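Startseite | Aktuelles | Termine | Nachbarschaft | Kontakt

Neue Tische für den Werkraum bei Pelus

30. September 2022, von Hacer Sezer

So, jetzt stehen sie endlich! Wer in den letzten Tagen bei uns im Pelus vorbeigeschaut hat, weiß es schon: Der Werkraum hat neue Tische bekommen, und ich freue mich ehrlich gesagt wie ein Kind darüber. Die alten Klapptische aus dem Lager von Koster haben gewackelt, seit ich hier angefangen habe, und an einem klebte noch Wachs vom vorletzten Kerzengießen (ich habe wirklich alles versucht, auch das Bügeleisen).

Ausgesucht haben wir helle Platten mit Holzmaserung. Zur Wahl stand noch ein dunkles Grau, das hätte zum Teppich gepasst, war uns aber dann doch zu düster, gerade mit den dunklen Vorhängen im Raum. Ich mag besonders die Stelle, an der die Maserung so langgezogene ovale Schleifen macht, da bleibt man beim Telefonieren gern mit dem Finger hängen.

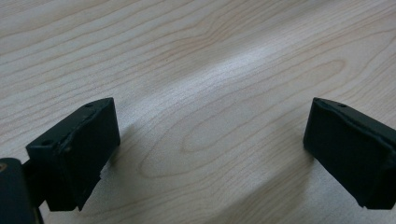 Bezahlt haben wir 772 Euro, Lieferung inklusive. Davon kamen 564 Euro aus dem Erlös vom Hoffest und der Rest aus der Kaffeekasse, die damit ziemlich leer ist. Wer also im Oktober einen Kaffee trinkt: bitte großzügig sein! Aufgebaut haben wir an einem Vormittag, zu viert und mit einem einzigen passenden Schraubenschlüssel, den wir reihum weitergegeben haben.

Dazu gibt es noch eine Kleinigkeit, die mir fast besser gefällt als die Tische selbst, nämlich das weiße Drahtregal zum Draufstellen. Es hat oben eine glatte Ablage und unten noch eine, und dazwischen passt ein Becher hinein, ohne dass man ihn mit dem Ellbogen erwischt. Der rote ist übrigens schon Stammgast. 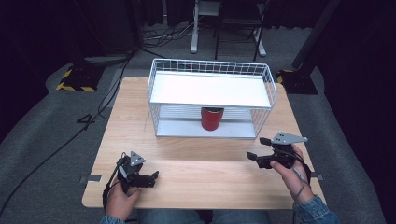

Ein paar Sachen fehlen noch. Die Filzgleiter sind bestellt, kommen aber laut Hasum erst in der zweiten Woche, und bis dahin bitte die Tische anheben und nicht schieben, auch wenn es auf dem Teppich verlockend gut rutscht. Heiße Töpfe und Klebepistolen gehören auf eine Unterlage, die liegen im Schrank neben der Tür im zweiten Fach. Und wer noch so ein Drahtregal zu Hause übrig hat und es loswerden möchte, darf es gern vorbeibringen, ich hätte da schon Pläne für die Stifte.

Die Gruppe aus Ukavstead kommt wie gewohnt zum Basteln, gleiche Uhrzeit, gleicher Raum. Anmeldung bei mir, Durchwahl 307.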